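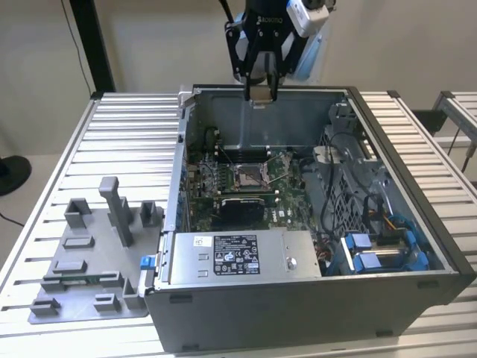
Trellomach starts dismantling office desktops at Demport site

February 23, 2019

Trellomach has begun taking retired office desktops apart for components at its Demport site, replacing an arrangement under which complete machines were crushed with mixed electrical waste. The first batch consists of 38 tower PCs withdrawn from the offices of Prendetholm, a building supplies wholesaler. The firm intends to process 1,000 units in the first year.

Most of the intake is business-grade towers built around a steel chassis with a removable side panel. These are laid flat on the bench with the open side uppermost, so that the board, the power supply and the drive cage can all be reached from above. Drive carriers and release catches on machines of this type are often moulded in blue to mark them as parts that come out without tools. Trellomach says the convention shortens the work considerably, and that cases held together entirely by screws will be charged at a higher rate.

The order of work is fixed. Drives are removed first, logged against the serial number of the machine and passed to a locked store for erasure or shredding. Memory modules follow, then any add-in graphics card. The processor is lifted once the heatsink is off and the retention frame over the socket has been opened. Sockets with contact pins in the board are fitted with a plastic cover if the board is to be resold, as a bent pin usually makes repair uneconomic.

Power supplies are taken out complete and are not opened on site. Units that pass a load test go back into stock. Failed units are sent whole to Lunde, which already handles transformers and small motors for Trellomach and will separate the copper, aluminium and circuit board fractions. Cable looms are cut free at the connector and weighed in with other low-grade copper.

The remaining shell is mostly galvanised steel with a painted outer skin. It goes for ordinary steel recycling after the front bezel and any other large plastic parts have been pulled off. Plastics are sorted by the moulded resin code. Parts with no code are treated as mixed waste for the time being.

In a trial carried out before the batch from Prendetholm arrived, the average time to strip one tower was 29 minutes, including paperwork. The longest single step was freeing cables routed past the drive cage, where looms are commonly clipped or folded behind a bracket and have to be released in the correct sequence. Trellomach has since rewritten its bench notes to place cable release ahead of cage removal.

Motherboards are graded by eye and then by test. Boards with a clean socket, intact memory slots and undamaged rear ports are kept for resale as spares, chiefly to firms running the same model of desktop. Boards that fail are stored by grade until there is enough weight for a refinery consignment. Small graphics cards of the kind fitted to office machines have limited resale value, and Trellomach expects to sell them in mixed lots.

Customers will receive a list of serial numbers and a certificate for each drive. Component weights will be reported by batch and not by machine. The minimum collection is 100 units, although smaller loads can be delivered to the Demport gate by arrangement. Laptops, all-in-one computers and monitors are outside the present scheme because of the different handling required for batteries and display panels.

A second bench is planned for April. It will be used for rack servers, which are heavier and normally carry two power supplies and a larger number of drives. Prices for server work have not been published. The existing collection service for mixed electrical waste continues unchanged, and loads already booked under the old terms will be accepted at the agreed rate.

Filed under: Recycling & Recovery | IT Equipment | Site News

We use cookies to remember your settings and to see which pages are read. By continuing to browse this site you agree to their use. Accept | Cookie settings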